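4. Setting up your first shootout night in Skamum

Okay, you've got your league loaded and your squads typed in, so now the fun bit! I run penalty nights for our Thursday five-a-side group and I've set this up more times than I can remember, so just follow along with me.

1. Open the Fixtures tab and pick the match that finished level. If it isn't listed, you haven't saved the final score yet (I still forget this).

2. Tap Add Shootout, then choose who kicks first. I toss a coin and type in the result by hand.

3. Put your takers in order. I start with Samah Saber and leave Said Hajji for fifth — he likes the pressure, and he'll sulk if he goes second.

4. Pick a goalkeeper for each side. You can swap keepers later, but only between rounds.

5. Enter each kick as Scored, Saved or Missed. A shot off the post that stays out goes in as Missed.

6. Press Finish when one side can't be caught. The table updates by itself.

Note: if you see error 404 after step 6, your league link is out of date. Go back to Settings, paste in the new one and press Finish again.

Caution: Reset Shootout wipes every kick and there's no undo. I lost a whole semifinal that way, and Mohcine Kettani still claims he won it. Export the kicks first, then reset.

Sudden death gets its own page, so head to section 5 for that.
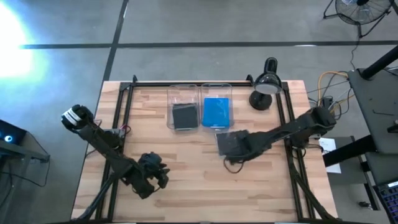
Clear bins and desk lamp on the wooden tabletop.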